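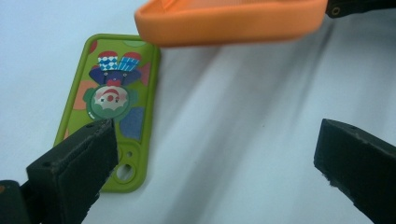
Skumetti Manipulation Group, Farnville site

README – handheld gripper recordings, soft goods set

Rules for anyone recording into this set or labeling it. Short version, fuller one when Aarti gets to it.

What's in it
3863 clips, single camera on the handheld gripper. Phone cases and other soft silicone things on a white surface. Recorded at Farnville, a smaller batch at Vetham in November.

Before recording
– wipe the table, check both finger pads. Frayed edges OK, loose foam not OK, swap it
– screws on the finger mounts tight. Check again after lunch
– shadows are fine, don't chase them with extra lamps
– no faces, badges or screens in view. Delete the clip the same day if it happens

While recording
– max 90 seconds per clip, some 7 clips per object and then change it
– start with both fingers open
– printed cases: any way up, don't turn them to face the camera. The green clown one upside down is fine
– an object partly behind a finger stays in. Do not re-record for that
– blur near the top edge also stays

Labeling
Two labelers per clip, seperately. Color + object type only. If you can't tell cup from lid from case, write "silicone, unclear" and move on. No guessing from the neighboring clip.

Not for
Grip force limits or any safety sign-off. There is no force data in here. Viklund asked twice, answer is still no.

Known problems
Vetham clips have the old file naming, fix is comming. Clip lengths in the index are rounded.

Questions to Shakuntala Bhatia, labeling stuff to Aarti Negi. Changes to the rules get merged on Monday.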